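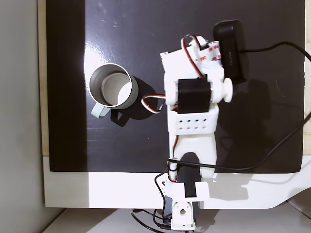

### 3.2 Matching street-level reports to gauge records

Reports of standing water were taken from the municipal service line in Lestach, which logs each call with a street address, a time of receipt and a short free-text note. The raw file held 2,687 entries for the warm season. Entries that concerned burst mains, blocked private drains or basement seepage without surface water were removed by keyword and then checked by hand. Where the note was ambiguous, the entry was kept and flagged.

Rainfall came from 14 tipping-bucket gauges run by the drainage authority. Each report was assigned to the nearest gauge on the same side of the Cuypers canal. Straight-line distance alone gave poor matches in the river districts, where storm cells often weakened before they reached the east bank. Reports from the Rillmont slope were handled separately, as the nearest gauge there sits well below most of the addresses and tends to record lower totals than the upper streets receive.

Time of receipt is not the time of flooding. Callers usually phone after the water has become a nuisance, and calls made at night are delayed further. We therefore took the highest 10-minute rainfall total in the 6 hours before each call as the triggering intensity. Shorter windows were tested and left too many night calls without any rain attached. Longer windows began to pick up earlier, unrelated showers, mainly in August.

Gauge records were screened with the Fandemex routine at its default settings. It rejects tips spaced too closely to be physical and marks long dry runs during periods when neighboring gauges were wet. Marked intervals were treated as missing and were not filled. A report whose assigned gauge was missing for any part of the window was passed to the second-nearest gauge, subject to the same canal rule.

Repeat calls were merged if they came from the same block and fell within the same storm. A storm was taken to end when no gauge in the network had tipped for a full window length. Merging reduces the weight of dense residential blocks, where one flooded crossing can produce many calls, but it does not correct for streets where few people call at all. Industrial parcels north of the canal are the clearest case, and results for that area are reported in Section 4 with the parcels both included and excluded.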